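Clearing the craft table before supper

My craft table is also where we eat, so everything on it has to go somewhere else by six o'clock. For years that meant sweeping the lot into a shopping bag and hanging the bag on a doorknob (I once found a bag from the previous November, glue stick and all). These days I have a little routine, and it takes me 11 minutes if I don't stop to play with anything.

Pens first. I leave highlighters in the plastic box they were sold in for as long as the box holds together. You can see every color through it, and they stay side by side instead of rolling under the radiator. Single markers go in an old Mandagi tea tin, caps clicked shut – give each one a good push with your thumb.

Then the wood. I pick up blocks and offcuts at the Fledau market, plain pine mostly, plus a painted piece now and again when I can't resist. I stack the flat ones on the table before I carry them anywhere, so I'm moving one bundle and my other hand is free for the door.

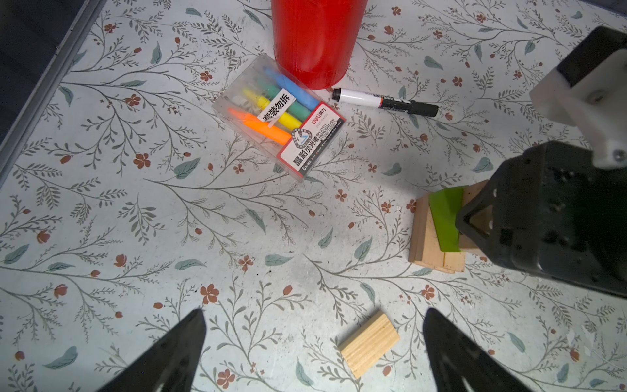
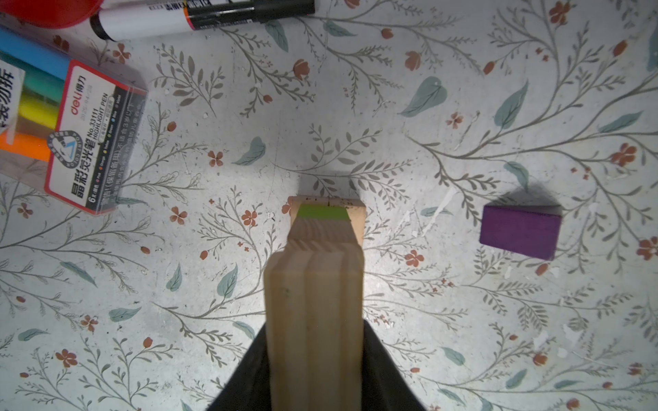
Highlighters in their clear box and bits of wood, on the flowery white top.

Bare pine picks up grime from your fingers faster than you'd think! A soft pencil eraser takes off most smudges, and fine sandpaper does the rest, always going along the grain. Grooved pieces are fussier. I fold the sandpaper over a popsicle stick and run it down each groove, then brush out the dust with a dry toothbrush. Keep water away from the painted bits until you've tried a damp cloth on some corner that won't show.

A patterned top hides crumbs and sawdust beautifully, which is lovely until you put your sleeve in it. I wipe mine twice, first dry and then damp, and I feel for grit with my palm before the plates come out. If you sand at the table like I do, put newspaper down first. I forget every other time and end up shaking sawdust out of the placemats.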